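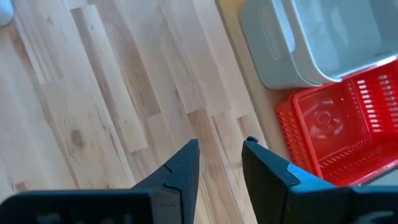 Vornley Strip Wood Table Top

The Vornley top is made from narrow wood strips, joined side by side with the end joints staggered. The strips are not sorted by color. You will receive pale beige, cream, pinkish and brown pieces in the same top, and sometimes a round knot with the grain going around it. We do not fill small knots and we do not accept returns for them. A plain tan border strip runs along the side.

Length: 104 cm
Thickness: 40 mm
Finish: matt oil, food safe after drying
Legs: sold separately (Gravano frame, 6 bolts included)

Care

Wipe with a soft cloth and little water. Please do not leave a wet container standing overnight, it can make a ring on the oil. New oil is needed every 6 months if the table is in daily use. For the first oiling we recommend to work in October or later, when the heating is on and the air is dry.

Using plastic bins on the top

Many customers use this table for sorting and packing, with plastic bins standing directly on the wood. Smooth bins with rounded corners are kind to the surface. Before you slide a bin, check the bottom for sand or small metal pieces. Light plastic shows every small scuff on its walls, but this has no influence on the wood. The Feson felt pads fit under most flat bins and can be washed by hand. 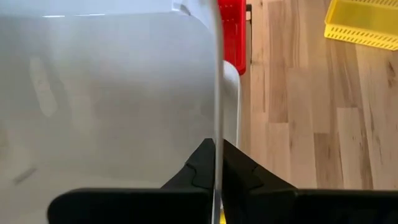 Okonkwo writes that the felt pads stayed in place well, but the top needed a second coat of oil after the first winter, and asks if the darker strips take more oil than the pale ones.

They take the same amount. The pale strips only look dry sooner. Put one thin coat over the full surface, wait until the next morning and wipe away what is left.

Delivery is to the front door. The top comes flat in one carton.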